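Left jaw dropping boxes — Oltar grippers

utetti_jo
Left jaw let go of the box again this arvo, 30 drops in 206 goes. It grabs fine, then slips on the way to the tray. Blaming the padding — it's fraying.

cakley
Nah, that's your Yeom firmware. Roll it back.

utetti_jo
Did that at 2, no change!

padfoot
Disagree with cakley. Mine slipped till I re-glued the foam, 100 good grabs after.

cakley
Glue won't fix a force fault, mate.

utetti_jo
Ribbed tray's in all three:

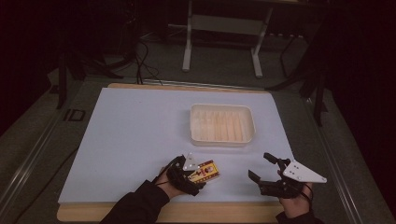
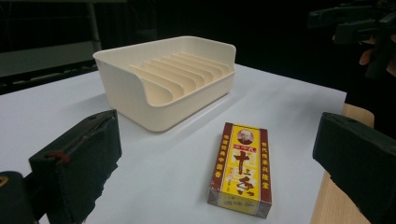
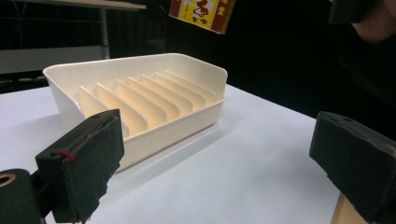 1 min read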